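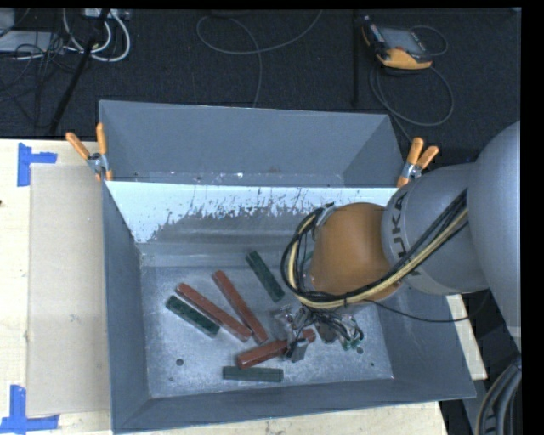 A tray of loose blocks gets sorted faster than a tidy shelf does, according to Thandeka Nkuna, and she would take the tray every time. Put things in rows, she says, and people are afraid to touch them.

She has been running the block table at Brirnemby, a shared workshop in an old dairy building, since it opened to the public in September. Visitors come in, pull blocks out of metal bins and build whatever they like on wooden tabletops. At closing time the blocks go back. Most of the work happens in that last part.

The workshop began with a single set in two colors, a reddish brown and a dark green, all long and narrow. The colors came from the paint that was on hand. Red and green have stayed the basic pair, and regulars still ask for them first.

Long blocks behave differently from cubes. Drop a handful of cubes into a bin and they settle into something close to a layer. Long blocks land at angles, lean on each other and bridge across gaps. Pull one from the bottom and two others swing around. Children figure this out within a few minutes and start taking the top one first. Adults tend to reach for the color they want and drag it out sideways.

Bereket Shiferaw cuts new blocks in the back room on Thursday-sized batches, his phrase for however many he can sand before his hands get tired. He rounds the edges slightly. Sharp edges look better in a wall but they chip, and a chipped block shows its bare spot from across the room. The green paint hides wear better than the red does.

The bins are another subject. Brirnemby tried plastic tubs for the first two months and gave them up. They flexed when they were full, and the straight sides meant the last few blocks sat in the corners where small hands had trouble getting at them. Metal bins with sloping sides solved most of that. A block that hits the slope slides down toward the middle.

Metal has its drawbacks. It is loud. A full bin emptied in one go can stop conversation in the whole building, and the neighbors at Kahsay, the bakery next door, have mentioned it more than once. Paint scrapes off the slopes as well. White goes gray, gray goes to bare metal, and after a year of use a bin looks as if it has spent its life on a loading dock. Nkuna does not repaint them.

"It would be scratched again by lunch," she says.

The rule at the end of the day is simple - a bin is never filled above the point where the sides begin to slope out. A crowded bin is hard to pick from. For beginners she puts out far fewer, with space between them, so that each block can be gripped by its middle without moving the one beside it. The big bins, which hold up to 90, are kept for groups.

Whether to sort by color is still an open argument. Shiferaw would like one bin for red and one for green. Nkuna mixes them. She finds that people who have to look for a color end up handling more blocks, and their buildings come out less striped.

For now the bins stay mixed. Liya Seyoum, who takes over the table in the evenings, has started putting a few green ones aside under the counter for a boy who builds only bridges. He needs 4 for the deck, and he does not like to wait.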